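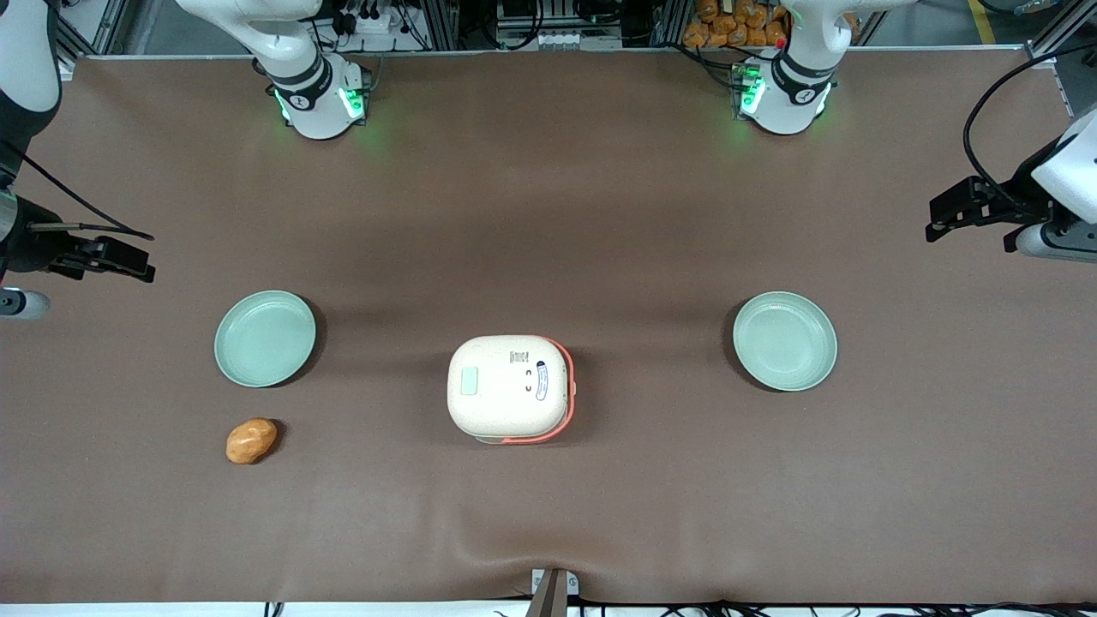 Search this site Enter keywords Go

4.2 Living with the Drostosel kit

I'll own up to a bias first. I wanted to like the Drostosel two-arm kit before the crate was even open, mostly because I'd spent the winter fighting with our old one (a single arm, fussy about everything, and loud!). So Hipólito Rivadeneira kept the log for this section and I did the handling, and where we disagreed I've gone with the log.

Arkasbridge sells the kit as a bench package: two white arms with two-finger black grippers, the control boxes, and a software licence good for 24 months. Our unit was signed over on March 27, 2023 and went straight onto the table in the Wunumia lab. Bolting it down was a morning's work. The cabling took far longer, and I'd still like a better way of keeping the lines near the grippers tidy, as you can probably tell from Figure 3.

Figure 3. The kit on our bench, set for the kitchen task: a plate towards each side, the lidded container between them, and the potato near the left-hand plate. Green status lights are on at both bases.

The kitchen task is the one I'd recommend to anybody trying out a kit like this. The potato goes onto whichever plate the operator names, then the other arm takes over and moves it across. Sounds easy, and with a foam block it is. A lumpy potato is another matter, it rolls just when you've got your fingers lined up, and the closing force you get out of the box is too high for my taste. We turned it down in the Javier control panel (that's the vendor's own software, and I've grown quite fond of it) and left it there for the rest of the trial.

We logged 453 attempts. One was thrown out after I leaned on the stop button, which leaves 452 for the analysis in Section 5. The vendor suggests a service check at 2,000 cycles, so I can't say anything useful about wear yet. Hipólito wants to repeat the whole lot in October with the container lid added as a second job, and I've said yes, provided he does the cabling.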